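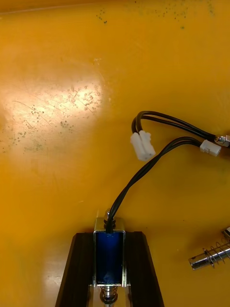
Yellow, with specks.

So the Sirora people want me to believe a wipe-down spray is worth 18 dollars a bottle. I bought one in October, mostly to be annoyed by it. The label promises a surface that "resists dust for 60 days." Resists how? Dust falls. It doesn't ask permission.

I gave the kitchen counter half Sirora and half dish soap and water, then left both alone. After a week I couldn't tell which side was which – and I was the one who had sprayed it. My neighbor in Nunmont swears hers works, but she also wipes her counters twice a day.

The refill pack is 40 dollars. I'm sticking with the dish soap.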